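Search this site
Enter keywords
Go

In defense of the dull parts of the stack

September — by a controls engineer at Bumham

I have worked on robot software long enough to have been excited about a good many things that later went quiet, and I have come to a position that makes me poor company at lunch. I think most of us who write software for robot arms put our love in the wrong place. We give it to the policy, the big learned thing in the middle that looks at pixels and says where the arms should go, and we leave the scraps for everything around it: the clocks, the logs, the limits, the reset routine, the little viewer that plays a run back. I would like to make a case for the scraps, and I hope you'll bear with me, as I tend to take the long road to a point.

Let me start with a bad spring we had. Our group at Bumham works on two-arm tabletop tasks, mostly sorting and putting away hand tools, and for weeks our arms had a habit of hesitating just before a grasp. It was a small hitch, a kind of shrug, and then the gripper would close slightly to one side of where it ought to. We had theories, as you do. One camp said the network was torn between two ways of picking the thing up. Another camp (I was in it, I'm sorry to say) said we needed more demonstrations, and so we went and collected 300 more, which took a good deal of patience from people who had other work to do. The hitch stayed exactly as it was.

What we found in the end was a timestamp. Our camera driver stamped each image when it arrived in our process, and the joint readings were stamped when they left the motor controller, and the gap between those two habits was 65 milliseconds on a good day and a lot worse when the logging disk was busy. The policy had been taught, very faithfully, that the arm is always a little ahead of where it looks. It learned what we gave it. I think about that a lot. There was nothing wrong with the model, and there was nothing wrong with the demonstrations either, except that every one of them contained the same small lie.

The fix took an afternoon and made nobody famous. We stamped the images at exposure, carried the stamp all the way through, and had the loader refuse any episode where the streams drifted too far apart. That refusal is my favorite piece of code in the whole repository — it is 2 lines long, and it has saved us more grief than any clever idea I ever had in the shower.

Now, I know how this sounds. It sounds like an older engineer telling the young ones to eat their vegetables. And there is a fair reply to it, which I've heard from people I like very much. They say that plumbing is plumbing, that it gets sorted out sooner or later, and that the real limit on these machines is still what the model can understand. They point out that a well-plumbed robot with a poor policy will do nothing useful, very punctually. I grant all of that! I've built that robot. I would only say that "sooner or later" has been later in every group I've been part of, and that while you wait, you can't tell which of your model problems are model problems.

Planning is where I feel this most. We use an in-house planner called Demik, which takes the next short stretch of motion from the policy and checks it against joint limits, against the table, and against the other arm. For a long time Demik had one answer when it didn't like something, and that answer was to stop. Stopping is safe, and I'm all for safe, but it gave no reason. You would come back with your coffee and find both arms standing politely still, with a red line in the terminal saying the trajectory had been rejected. Was it the elbow? The wrist? A ghost in the collision model where somebody had left last month's fixture? You had to guess, and people guess in the direction of whatever they already wanted to work on.

So we spent a summer teaching Demik to explain itself. Each rejection now names the two bodies it thinks would touch, how far along the motion the trouble was, and which version of the geometry it was using. Over the first stretch of running with it on, we collected 173 rejections, and the largest share had nothing to do with the policy at all. They came from a cable guard we had modeled as a fat box, because a fat box was quick to draw. We drew it properly. The arms began working closer together, more easily and with fewer stops, and a visitor complimented us on our new model. It was the old model.
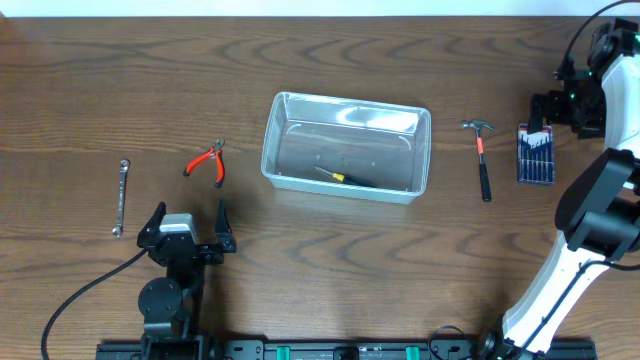
Perception has its own version of the same story. Hand tools are a humbling thing to look at through a camera. Metal shines, clear plastic shows you whatever is under it, and a pair of pliers has a different outline every time somebody moves the handles. A depth sensor will tell you with great confidence that a transparent container isn't there, or that it is there but has no walls. You can throw a bigger network at that, and I think in time bigger networks will handle it nicely. What helped us this year was more modest. We made the perception module say how sure it was, separately for each object, and we made the rest of the system listen. When the tool inside the clear bin is well seen and the rim of the bin is not, the arm comes in higher and slower. It looks almost shy. I find it rather charming, and it breaks far fewer things than it used to.

We borrowed that idea from a small logging tool called Bae, which a few of us had kept alive in a corner of the codebase for years with no real time set aside for it. Bae keeps the confidence next to the picture next to the command, all on one clock, and lets you scrub back and forth through them with the arrow keys. It's homely. The fonts are bad and the timeline bar jumps if you resize the window. Yet when a new person joins the project, it's the first thing I show them, before the arms and long before the training code, and I've noticed that the ones who take to it are asking good questions within the week.

I should be fair to the other side once more and admit that tooling can eat you alive. We had a project called Flukach that was going to be a single configuration system for every arm, camera, and gripper we owned. It grew its own little language. It had a parser and then it had a second parser, and I defended it in meetings well past the point of good sense. We retired it without ceremony and went back to plain files with checks on them. If you find yourself building tools for your tools, and no arm has moved since lunch, please go and move an arm.

What I'd ask for is a change in how we plan our months. When a run fails, open the recording before you open the training script. When you hire, ask people about a bug they chased through four layers and be impressed if they light up when they tell you. Put the calibration check in the start-up routine, where it can't be skipped by somebody in a hurry (me, most mornings). And when a colleague spends a week making an error message clearer, say thank you in front of other people, and put it in the release notes above the new features.

We are moving to a faster control loop this fall, and I already know the image stream won't keep up with it without some work on buffering. I've asked for that work to come first, before any retraining. There was a bit of a sigh around the table, but I got the yes, and the branch is open as of this morning.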